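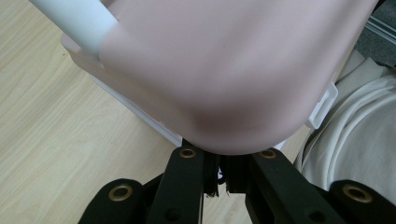 Week 4 notes: Gathering demonstrations by hand
Notes by Þröstur Overgaard, revised September 2021

Welcome back, everyone, and thank you for the lovely messy questions at the end of last week. I promised we would leave the loss functions alone for a bit and talk about where the examples come from, so get yourself a cup of tea, because I do tend to go on about this part.

For the practical you'll be working in pairs with the hand-held grippers. One of you operates, the other keeps the log, and you swap after 25 demonstrations. Please do swap, even if one of you is much quicker! A learner that has only ever watched one pair of wrists picks up that person's habits along with the task, and you'll see this for yourselves when we train on the Sadau set in Week 6 (Sadau had a single operator for the whole collection, poor soul).

What counts as one demonstration

A demonstration starts with the gripper open and clear of the object, and ends with it open and clear again. Everything in between belongs to it, including the fumbles. If you lose your grip and recover, keep it and write "recovery" in the log. If you lose your grip and start giggling and put the gripper down, discard it. Last year's Morkia collection finished with 1,221 demonstrations after cleaning, and a fair number of those we threw out had simply been stopped too early, with the fingers still closed.

Aim for a steady pace. You don't need to move like treacle, but the camera on the tool sees only what the tool is pointed at, and a quick flick of the wrist gives you a smear where the object ought to be.

Choosing where to take hold

Large, smooth, rounded plastic things deserve a word of their own. A pale pink piece with a broad curved body, held by the fingertips at its lowest corner, will fill most of the view, and the fingers end up as a small dark shape at the bottom. The contact itself is still visible, and that's the part we care about most. What you lose is the surroundings – a bit of wood grain on one side, some folds of white fabric on the other, and the model has to make do with that for its sense of place. So approach from far enough back that the early part of the demonstration shows the whole object, and vary your approach from one go to the next.

Do try grips other than the obvious one, too. A bar or a small clip is tempting to go for every time, and a set in which every grasp is on the handle teaches very little about curved surfaces. Sebastián Figueroa will be in the lab for the first hour and is very good at spotting when a pair has settled into a rut.

Looking after the fingers

Check the fingertips before each block. Tattered black material hanging between the tips will show up in every recording you make, so note it in the log with the tool number.

For next week

Bring 60 usable demonstrations per pair, with the log filled in, and read section 2 of the Mohmand report. Upload to the Sero folder, please, and don't email them to me, as my inbox is still recovering from August.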